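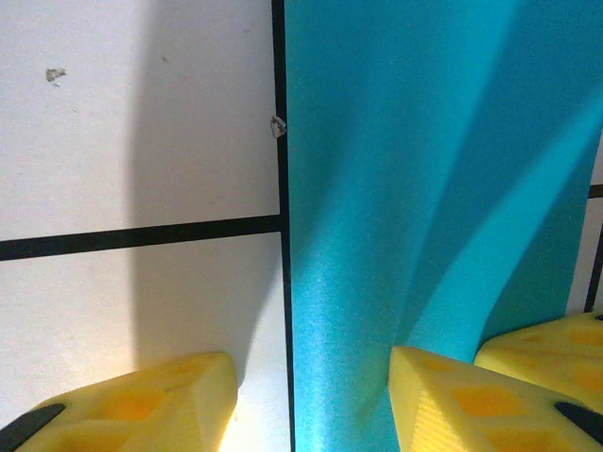 From: Judit Sárközi
To: soft-handling list
Date: 18 May 2020
Subject: Re: Re: Demonstration at Hillent, what did you see?

Dear Napaporn, dear all,

Thank you for the questions. I answer under each of your points, and I put some more impressions at the end. Please excuse the length. I wrote my notes in two languages on the way home and it took me some time to make one text of them.

Napaporn Somboon wrote:

> Dear Judit,
> I could not come to the demonstration and I am sorry for it. Could you
> tell the list a little? My questions are these:
> 1. Was it the old Hekik controller or the new one?
> 2. Did they let the visitors choose the objects, or was it a fixed
> program?
> 3. In March the Marine people told us that foam is the hardest material
> for them. Did Hillent show foam at all, or only boxes and bottles?
> 4. Is it worth making the trip for our group? We are six persons and
> the train is not cheap.
> Best wishes from the lab,
> Napaporn

> 1. Was it the old Hekik controller or the new one?

The new one. The old one was still on the shelf and one visitor asked to see the two compared, but they did not want to change the cables during the open hours. The engineer said the new version reads the force at the fingers 600 times per second. The old one did it only 50 times. I can't judge how much of this is needed for slow work like theirs. He also said that most of the difference is in the software, and that the fingers stayed the same.

> 2. Did they let the visitors choose the objects, or was it a fixed program?

Both. The first part was fixed and took 90 minutes with the talk. The talk was longer than the paper program promised, because the speaker before had many slides about Amin, their planning software. I liked these slides less than the rest. They showed many diagrams and only one short film.

After the coffee we could go to the table in small groups and ask for a certain object or a certain approach direction. My group asked for two things: to come at the object from the other side, and to go more slowly near the contact. They typed in both changes while we waited. The first one needed a second try, since there was a wrong sign in one angle. I was glad to see this. At our own open day we made exactly the same mistake and I was ashamed for a week.

> 3. Did Hillent show foam at all, or only boxes and bottles?

Yes, they showed foam, and for me it was the best part. I add some detail here, as I know it is the subject of your thesis. 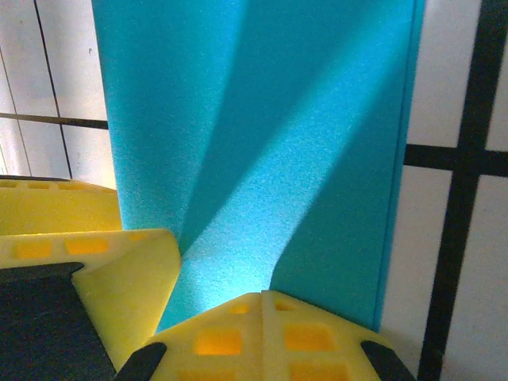
The difficulty with foam, as the engineer explained it, is that the hand should stop before the material starts to bend, and a force sensor gives very little warning. For a hard box the signal jumps at the moment of contact. For foam it grows slowly, and in the noise you can miss the beginning. So they use the wrist camera for the last part of the approach and the force only for the closing. The light makes this harder than I expected. On the turquoise foam there was a bright diagonal band with dark areas on both sides, and the borders between them were as sharp as a real edge. A simple edge finder would take such a border for the side of the object. I asked about this, and they answered that they trained with 1,000 views under changing lamps, and that an edge is accepted only if it stays in its place on the material when the camera moves. A shadow border will also stay if the lamp stays, I said. He agreed, and told me that for this reason they move one lamp too. I did not fully understand how they do it in a real factory, where you can't move the lamps. Maybe you can write to them and ask.

The fingers themselves are yellow and have many small openings, so they give way a little when they touch. I asked if I may press one by hand, and it was allowed. It was softer than I thought at the sides and rather stiff at the tip. They make them in the house. The drawing is not public, but they said they will think about it if a university asks in writing.

> 4. Is it worth making the trip for our group?

I would say yes for two or three persons, and no for all six. The space around the table is small, and the ones who stand in the second row see mostly the backs of the others. If you go, please write to them before and say that you work on soft materials. Then they will prepare more of this and less of the bottles. The bottles you can see in any exhibition.

Some other things, without order:

– The sound in the room is bad. Sit in front if you need to hear the answers.

– They don't give the slides, but you may take photographs of everything at the table.

– I asked for the success rate on foam. They did not want to give a number for the new controller yet. For the old one they have a report, and I will send it to the list when I get it.

– The emergency stop was used one time, by a visitor, for trying it. The restart took longer than the engineer liked – I think they will change something there.

The next demonstration has no date yet. I left my address with them and will forward the announcement when it comes. If somebody from the list was there in the morning group, I would be happy to read what you saw, as I was only in the afternoon one.

With kind regards,
Judit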